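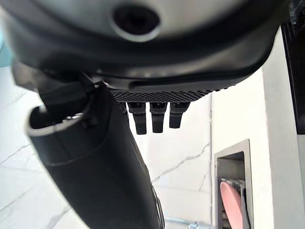 Three fingers hang below the palm of this robot hand.

How Do Warehouse Robots Find Their Way?

A warehouse is a huge building where things are kept until somebody orders them. If your family buys a board game online, it probably waits on a warehouse shelf first. In many warehouses, part of the fetching and carrying is done by robots on wheels.

These robots don't look like the ones in movies. Most are low and flat, a bit like a giant suitcase lying on its side. They have no faces and no legs. What they do have is a way of knowing where they are, and that took engineers a long time to work out.

Following a line

The first driverless carts in factories followed a wire buried in the floor. Electricity ran through the wire and made a weak magnetic field around it. A sensor under the cart picked up the field. If the field got stronger on the left side, the cart steered left. If it got stronger on the right, the cart steered right.

This worked well, but the cart could only go where the wire went. To change the route, workers had to cut into the floor and lay a new wire. Later, some factories used colored or magnetic tape, stuck on top of the floor. Tape is easier to move, but it gets scuffed and torn when heavy things roll over it.

Stickers on the floor

Another way is to cover the floor with a grid of square stickers. Each sticker has a pattern of small black and white blocks. The pattern is a code, and every sticker has a different one.

The Fulow warehouse in Jirnden uses this method. It has 2346 stickers on its floor and 40 robots driving over them. The robots are a model called the Plulleo. Each Plulleo has a camera on its underside, pointing straight down. When it rolls over a sticker, the camera reads the code and the robot looks it up on its map. Now it knows exactly which square it is on.

Between one sticker and the next, the robot has to work things out for itself. It does this by measuring how far its wheels have turned. If you know how big a wheel is and how many times it has gone around, you can figure out how far you have traveled. Sailors used to do something similar when they could not see land, and it is called dead reckoning.

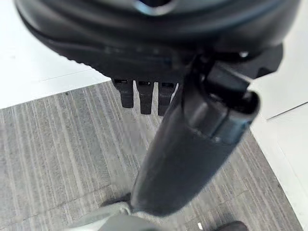

What happens if a robot's wheel slips?

The robot thinks it has gone farther than it really has. It finds out at the next sticker, because the camera sees the code in a different place than it expected. Then it corrects its position and carries on. If it can't find the sticker at all, it stops and sends a message asking for help.

Small mistakes always add up. Try walking across a room with your eyes shut, counting your steps. (Ask a grown-up to watch you, and move the chairs first.) After three steps you will be pretty close to where you think you are. After 20 steps you may be a long way off. The stickers let the robot "open its eyes" every few feet.

Making a map with light

Some robots don't need lines or stickers. They use a sensor called lidar, which is short for "light detection and ranging." A lidar sends out quick flashes of laser light and times how long each one takes to bounce back. Light that comes back sooner has hit something closer.

By sending the light out in many directions, the robot gets the shape of whatever is near it – walls, shelf legs, parked carts. It compares this shape with the map in its memory and finds the spot where the two match.

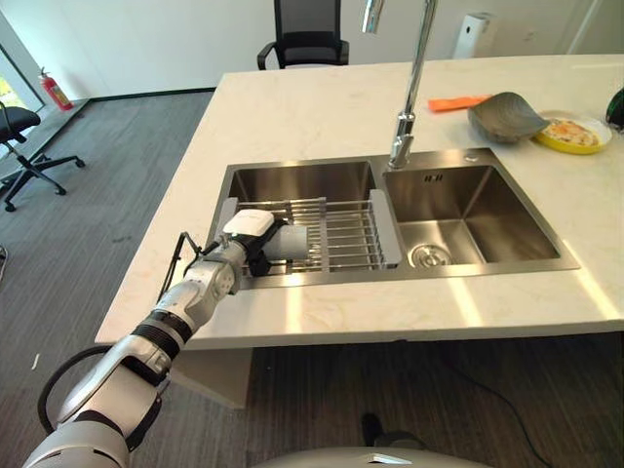
Who decides where they go?

One robot finding its way is hard enough. When there are lots of them, they also have to stay out of each other's way. That job usually belongs to a central computer, which people often call the fleet manager.

The fleet manager works a bit like a traffic light system and a taxi office put together. When an order comes in, it picks a robot that is free and not too far away. It plans a route and saves each square on that route for a short time. No other robot may enter a saved square. If two robots need the same one, the first goes through and the second waits.

At the Fulow warehouse the fleet manager is a program called Lecomte. On a busy Saturday it hands out more than 300 trips before lunch. It also watches the batteries. When a robot's battery gets low, Lecomte sends it to a charger and gives its next trip to another robot.

What about people?

In some warehouses the robots have an area of their own, with a fence around it. People who need to go in wear a special vest or press a button first, and the robots nearby slow down or stop. In other warehouses people and robots share the aisles, so each robot has sensors that make it stop if somebody steps in front of it.

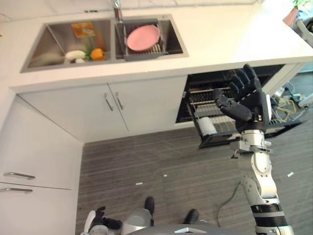
A radish, some greens and an orange bell pepper in a kitchen sink.

Try it yourself

Draw a grid of squares on a big sheet of paper and write a different number in each one. Put two coins on the grid and call them robots. Pick a place for each coin to go, then move them one square at a time, taking turns. The coins can't share a square and they can't jump over each other.

Now add a third coin, and then a fourth. Can you still get all of them where they need to go? Write down how many moves it takes, then try again with different routes.

Words to know

Sensor: a part that measures something, such as light, heat or distance.
Grid: a pattern of squares made by lines that cross.
Lidar: a sensor that measures distance with laser light.
Fleet: a group of vehicles or robots that are managed together.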